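Yellow arm, knob box, spring build

Quick gallery post, the long write-up is still sitting half done in a folder. Albane Pruvost asked for pics of where the arm project is at so these are it. All from the sim. I model the whole workshop first and let the arm wreck things in there before the one at home gets to try.

For anyone new: small desktop arm, yellow parts, black servos, two-jaw gripper. Goal is to have it work the knobs on a little control box by itself. Turn one, leave the neighbors alone. Sounds like an afternoon. I started in April.

Project name is Evwood, for no good reason. The control code is Joly, which is mine and messy. The planner is called Pivex and I wrote most of that too, on the train mainly.

Pics:

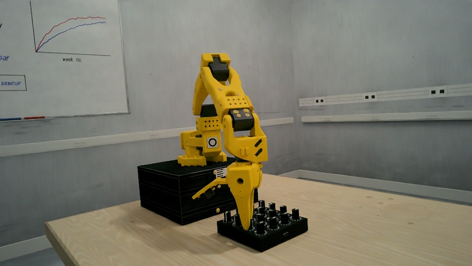 Close in. Big jaw down among the knobs, thin jaw swung way out. Week no. graph on the whiteboard behind.

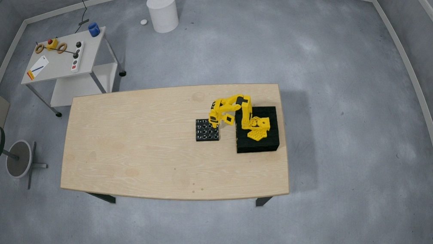

From up high, whole table plus the cart. Gripper right at the edge of the black square piece.
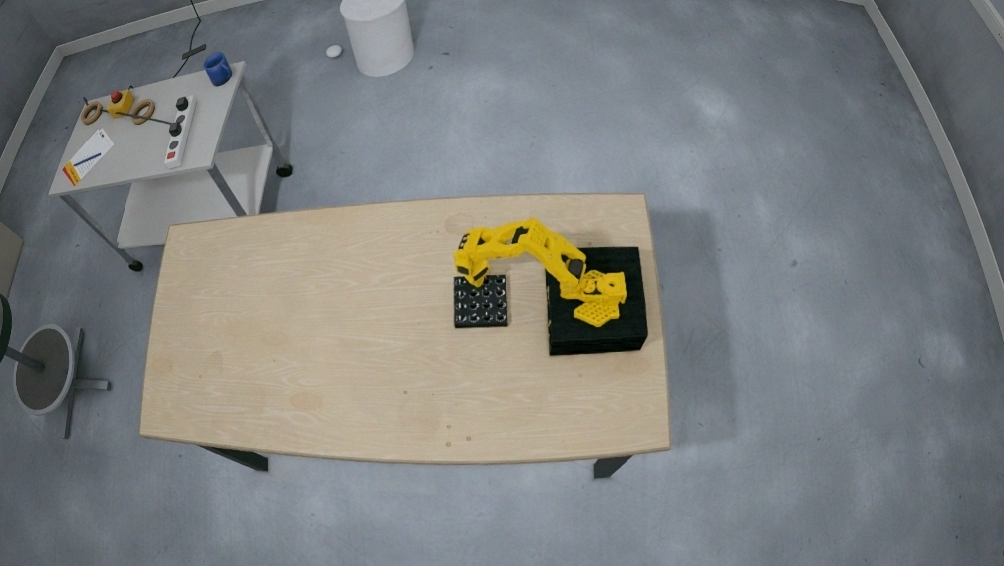 Arm bent over to the left, gripper pointing down. Mug and e-stop on the cart.
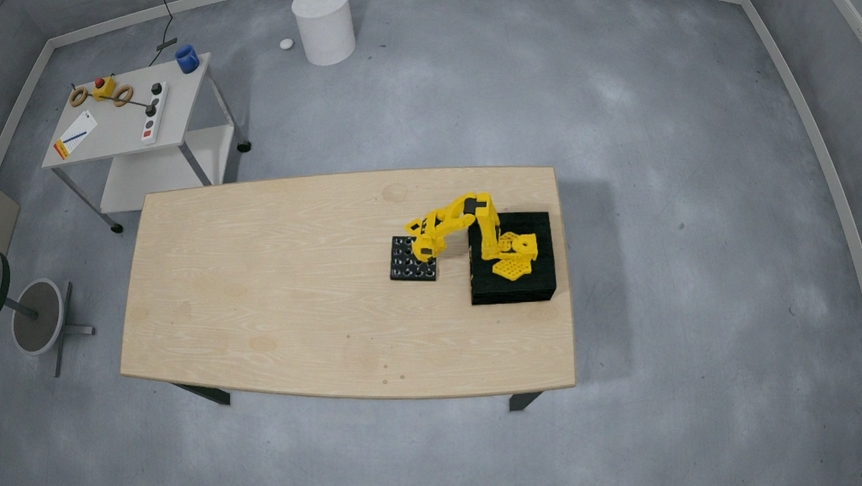 Gripper over the black square again, other half of the table clear.

Ok so, where things stand. Run count is 668 as of last night, 622 of those on the current jaw shape. The old jaws were both fat and I coudn't get one between two knobs without bumping a third. Made one of them thinner, kept the other wide with a pointed tip. Better. Not fixed. The wide one still wants to lean on whatever's next to it when the wrist comes in at a bad angle.

Biggest headache is the approach. Reaching down from a raised base means the forearm is sloping the whole time and the gripper never comes in as straight as you'd like. I tried a taller base, hated it, went back. Tried moving the box closer, then the elbow folds up so tight that the shoulder servo has no room left. Right now the gap between base and box is whatever Pivex was happiest with and I am leaving it alone.

Other stuff, no order:

Friction on the knobs is a guess. I had it way too low for the first couple weeks and they spun like tops. Turned it up, jaws slipped off. Currently somewhere in between, picked by feel, going to measure the real knobs with a luggage scale and a bit of string.

Contact solver step got cut in half. Slower but the jaws quit sinking into plastic.

Wood grain on the table took me one whole evening and does nothing for the project. Worth it.

Joly had a bug where the gripper command and the wrist command could swap on a restart. Explains a LOT of the early runs. Threw those out, they're not in the 668.

The log file hit 1956 lines for a single run because I left joint prints on. Off now. If you grabbed the code before the weekend, pull again.

Parts question since three people asked. Servos are from Fostel, a shop two towns over, he sells leftovers by the bag. No link, there's no website, you have to call. Prints are mine, yellow because that's the spool I had. Took more than 30 hours of printing all in, counting the two brackets that came out warped. Files go up when I've cleaned up the holes on the forearm plate, half of them aren't used for anything and the spacing is off on the last row.

Next up is getting it to go to a knob I pick, not just the one it likes. Then actual turning, a quarter turn to start. Then the real arm, which is on the bench with its wrist apart waiting for screws.

Albane wants a video too. Maybe. My laptop sounds like a hair dryer when I record, and the last one I tried came out with every third frame gone. If somebody has a setting that works please put it in the comments, I've tried the obvious ones.

More pics when the wrist is back togehter.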